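Les petites choses du placard : galerie

Cette page suit le tri de la réserve de Trorolano, en octobre 2021. Le local sert à la fois de garde-manger et d'atelier, et tout y avait fini mélangé : biscuits, bouteilles, jouets, quincaillerie. Graziella Pellegrini a tenu la liste, Morena Pellegrini a fait les étiquettes. La liste complète compte 159 lignes, dont 79 pour l'alimentaire. On n'en montre qu'une petite partie.

Les objets sont classés par endroit et non par date d'achat. Quand une boîte est ouverte, elle passe dans le placard du bas et sort de la liste.

Étagère du haut

Les bocaux vides et leurs couvercles, rangés séparément. Les joints en caoutchouc sont dans une enveloppe, au fond à gauche. Il en manque deux, à racheter chez Ruggiero.

Les moules à gâteau sont empilés du plus grand au plus petit. Le moule à charnière reste à part parce qu'il ferme mal. Morena voudrait le garder quand même.

Étagère du milieu

Farine, sucre, riz, pâtes. Tout est en boîtes fermées depuis la visite des mites, l'été dernier. Les boîtes Staruso sont celles à couvercle clair, les autres viennent de l'ancienne cuisine.

Les conserves sont limitées à 10 par rangée, sinon on ne voit plus le fond. Les tomates sont devant, les pois chiches derrière.

La table de tri

Les objets sont posés sur la table grise avant d'être rangés. Les bacs clairs à coins arrondis servent à regrouper ce qui va au même endroit. 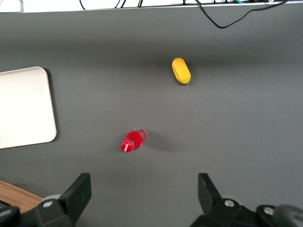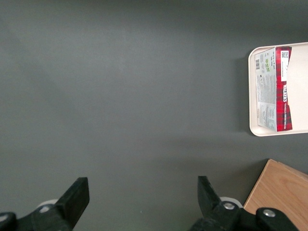

Sur la première photo, une petite bouteille rouge à bouchon rouge, couchée, et une forme jaune allongée aux bouts arrondis. La bouteille est notée avec les boissons, l'autre avec les jouets. Sur la seconde, une boîte Walkers à motif écossais rouge, dans son bac. Elle va avec les biscuits, à l'étagère du milieu.

Reste à faire

Le tiroir à ficelles et celui des piles n'ont pas encore été ouverts. Les bougies sont à regrouper dans un carton Zoseo, avec les allumettes à part.

Il faut aussi reprendre les étiquettes de l'étagère du haut, écrites au crayon et déjà à moitié effacées. Morena les refera au feutre.

Les photos des tiroirs seront ajoutées en novembre. Pour une correction dans la liste, laisser un mot à Graziella sur le cahier de la réserve, en indiquant le numéro de la ligne.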